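On the Care of Towels and Benches in a Small Gym

When Leilani Dvorak and I took over the lease on the Ospina training room, the question of cloth did not appear in our plans. We had considered the flooring, the spacing of the equipment, the hours, and the membership agreement. Towels were entered in the budget as a single line under general supplies, and that line was exhausted by May. The present entry sets out the arrangement that has replaced it. Several readers who manage rooms of similar size have written to request it, and I am pleased to provide it in full.

The room is small. Members train one or two at a time, and the same bench may serve for presses, rows, step-ups, and, regrettably, the storage of jackets. Every item of cloth that enters the room is therefore likely to come to rest on a padded surface sooner or later, and the condition of the padding depends to a considerable degree upon the condition of the cloth.

Our first practice was to keep a single mixed basket. Members took whatever was on top and returned it to the same place. Within a few weeks we could no longer state with confidence which pieces had been laundered, and personal garments had begun to circulate with the house linen. A member's headband was washed 3 times before its owner recognized it on the shelf. Ms. Dvorak proposed that the sorting be done by hand at the close of each session, on the floor beside the benches, before anything left the room. I was skeptical of the additional labor. I have since withdrawn the objection.

The procedure begins with separation. Cloths that have been dropped together tend to wrap around one another, and a small dark item can travel a long way inside a large light one. Each piece is pulled free and held up individually before it is assigned to a pile.
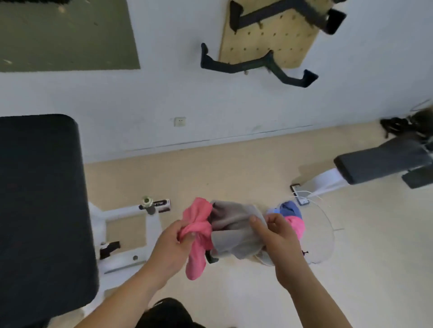

Color is the first criterion. Pink and gray have become our principal working colors, the former for covering the pads and the latter for wiping. Dark blue and the stronger pinks are laundered on their own, following an episode in which a full load of light gray acquired a tint that it retains to this day. Straps, bands, and anything with a fastening are set aside entirely, as they catch on looped fabric and draw out the threads.

We are sometimes asked whether a uniform color would be simpler. It would be simpler to purchase. In daily use, however, a member who picks up a gray cloth knows its function without reading a sign, and the signs we posted in the first season were not widely read. The Bekemen price list offers a discount on orders of a single color, and we have declined it twice.

Laundering itself is unremarkable. We use warm water, a modest quantity of detergent, and no fabric softener. Softener leaves a coating that reduces absorbency and transfers to the upholstery, where it produces a faint slickness that members notice during pressing movements. For one cycle we used a product sold under the name Ellow, which had an agreeable scent and left the cloths nearly useless for wiping. The remainder of the bottle is available to any reader who wishes to collect it.

Drying deserves more attention than it commonly receives. Thick cloth folded while still damp at the hem will develop an odor overnight. Our dryer is set for 30 minutes, after which each piece is checked at the corners and returned to the drum if there is any doubt. In summer we use a line in the rear corridor.

I turn now to the benches. The upholstery is black and of a matte finish, and it shows both chalk and dried perspiration readily. We wipe the full length of the pad after every session, beginning at the head end and proceeding toward the seat, and then along the sides. The sides are the portion most often neglected. Hands grip there during step-ups and rows, and residue collects along the edge where the pad meets the frame.
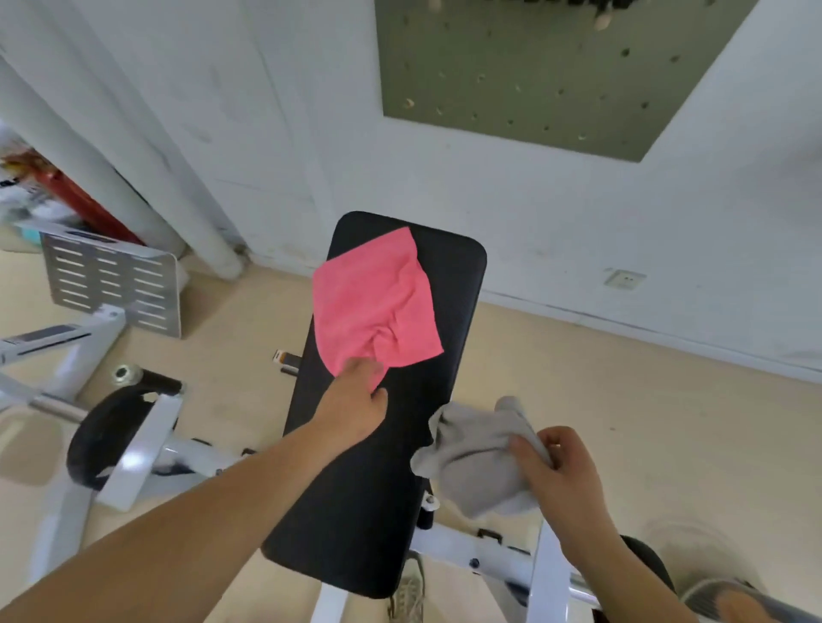

Posted by Valter Fonseca
12 August 2022
Filed under: Equipment Care, Ospina Room

The covering cloth and the wiping cloth should not exchange roles in the course of a session. A cloth that has been used along the edge of the bench has picked up chalk and grit, and if it is then spread over the pad for the next member it will act as a mild abrasive. The scuffs on our older upholstery are, in my judgment, largely attributable to this habit, which I shared until last year.

Creases in the covering cloth are a matter of comfort and need not be corrected with great precision. It is sufficient to take a lower corner and draw it toward the foot of the bench until the cloth lies reasonably flat beneath the shoulders. Members with long hair may prefer a second fold at the top.

Adjustment knobs and the brackets below the pad are wiped once a week with a barely damp cloth and dried immediately. The pegboard is dusted on the same occasion. The hooks are to be kept clear of wet towels, as the board is close to the wall and the air behind it does not move.

With respect to replacement, our supplier, Ason, rates its heavier cloth for 2000 washes and its premium grade for 3000. I cannot confirm either figure, having kept no count. We retire a cloth when the hem opens or the center becomes thin enough to see through, and the retired pieces are cut into squares for the floor.

Ms. Dvorak is preparing a separate note on mats and their storage. Questions on laundering may be left in the comments below, and I will reply to them as time permits.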